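Aprender a doblar otra vez

Llevo varias semanas sin escribir por aquí y no es por falta de ganas. Me apunté al proyecto Matier, del que ya os hablé de pasada en la entrada de la mudanza, y desde entonces se me van las tardes en algo que mi madre resumió muy bien por teléfono: «o sea, que le enseñas a doblar ropa a una máquina». Pues sí, mamá, más o menos eso.

La cosa funciona así. El robot vive en el laboratorio de Burville y yo no lo he visto más que en vídeo. Lo que tengo en casa son dos pinzas de mano, una para la derecha y otra para la izquierda, con sus dedos amarillos. Las cojo, hago la tarea con ellas como si fueran mis propios dedos, y lo que graban se manda a Burville para que el robot aprenda de mis movimientos. Al principio me imaginaba algo mucho más solemne, con cables por todas partes y una pantalla llena de números, y resulta que lo más complicado de la primera tarde fue encontrar una postura en la que no me doliera la espalda.

Antes de esto hice dos sesiones de mando a distancia con el brazo de Kavanagh (quien lleve tiempo leyéndome se acordará de mis quejas) y os aseguro que no tiene nada que ver. Con el mando yo movía la muñeca y el brazo respondía un pelín después, lo justo para que empezara a corregir un error que todavía no había cometido. Acababa con los hombros en las orejas. Con las pinzas, en cambio, notas la tela. Notas cuando se engancha, cuando el pliegue se te escapa, cuando has cogido dos capas en lugar de una, y el cuerpo lo arregla solo, sin pensarlo.

Eso sí, hay que desaprender bastantes cosas. Yo doblo las camisetas como me enseñó mi abuela, con una sacudida en el aire y un golpe seco de muñeca, y en las instrucciones pone bien claro que nada de sacudidas. Hay que ir despacio, apoyar, pellizcar, levantar, llevar la manga al otro lado, soltar. Y soltar del todo antes de volver a coger, que es donde yo fallo siempre. De mis primeras 33 demostraciones me devolvieron 11, casi todas por lo mismo: abría las pinzas a medias y ya estaba yendo a por la siguiente esquina. Me dio un poco de rabia, no os voy a mentir, pero las volví a hacer y la verdad es que se notaba la diferencia.

También he descubierto que doblar sobre una superficie blanda es otro mundo. En la mesa de la cocina todo resbala y en el colchón todo se hunde, así que ahora trabajo con una esterilla encima de la cama, que queda firme y agarra un poquito la tela. Además junto a la ventana hay una luz preciosa por la tarde — bueno, a veces demasiada, y toca esperar a que baje.

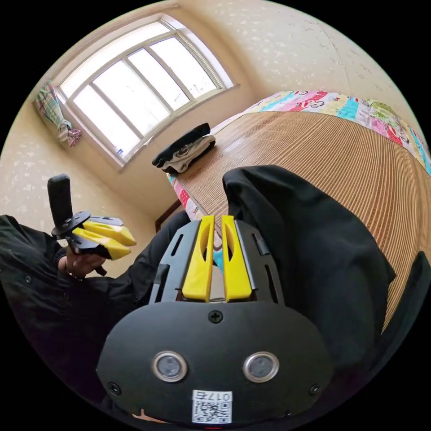
Lo que más me cuesta son las prendas oscuras. En una camiseta negra no distingo bien dónde acaba la manga y dónde empieza el cuerpo, y supongo que si a mí me cuesta, al robot ni os cuento. Pregunté si podía saltármelas y me contestaron, con mucha amabilidad, que justamente de esas necesitan más. Así que voy alternando: una clara, una oscura, una pausa para el té.

El conjunto entero, sumando lo de toda la gente que participa, iba por 1666 demostraciones la última vez que lo miré. Me hace ilusión pensar que entre todas ellas habrá alguna manga doblada con la manía de mi abuela de alisar el borde antes de cerrar, porque eso no he conseguido quitármelo y tampoco me lo han devuelto nunca.

En septiembre empezamos con las toallas. Ya os contaré, que además tengo pendiente escribiros sobre el fin de semana en Drerudach y la receta de pan que prometí.

Entradas recientes
Cajas, cajas y más cajas: crónica de una mudanza
Mis dos tardes peleándome con el brazo de Kavanagh
Tres paseos cortos cerca de Drerudach
El té que se enfría siempre
Cómo quitar manchas de tinta (y cómo no)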